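Lo que le sobra a la semana griega de Drorbridge

Llevo yendo a la semana griega de Drorbridge desde que se hacía en el patio de la escuela, con cuatro mesas y un altavoz prestado. Y me sigue gustando, que conste. Pero la del pasado agosto me dejó de mal humor y todavía le doy vueltas.

El programa traía 62 actos. ¡Sesenta y dos, en una semana! Discursos de apertura tuvimos tres, uno detrás de otro, y a Theano Margaritis, que cantaba rebétiko como pocas veces se oye por aquí, la pusieron a las cuatro de la tarde, a pleno sol, con unas 80 sillas y la mitad vacías. Yo estaba en la segunda fila y me dio vergüenza ajena.
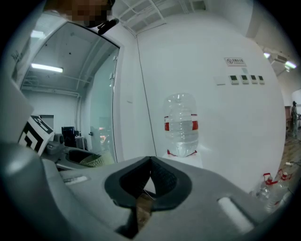
Detalle de una pieza gris con marcador en blanco y negro.

Me dice Markos Tsakiris (discutimos de esto cada vez que nos vemos) que sin inauguración solemne no hay dinero. Puede ser. Pero entonces que corten la cinta en diez minutos y nos dejen el escenario, digo yo.

Lo mejor de todo fue el taller de baile de Paraskevi Bakalis, que ni salía en el cartel. Acabamos bailando en la acera, fatal, con gente que volvía de la compra. Eso es lo que yo quiero de una semana cultural: menos atril y más acera. Y que las canciones de Theano empiecen a las diez de la noche, con fresco y algo de beber.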